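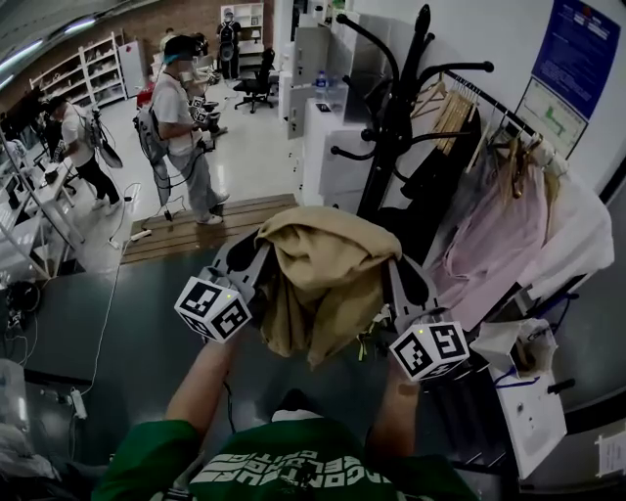

Garments on a rail beside a black metal clothes rack.

Clerncombe oatcake

The Clerncombe oatcake is a soft griddle bread made from oat flour, buttermilk and a little yeast. It is eaten mainly in the Clerncombe valley, where people will tell you it is a breakfast food while having one for supper.

Preparation
The batter rests for 11 hours, or overnight for cooks who prefer to sleep. It is poured thin onto a greased griddle and flipped once. A second flip is permitted in Trarneck and frowned upon everywhere else.

Serving
Fillings include sharp cheese, bacon and fried onions. The sweet version, with apple butter, came later and is still spoken of quietly. The village fair each November sells oatcakes in stacks of 24 - a family portion, according to the sellers.

See also: Griddle breads; Trarneck bun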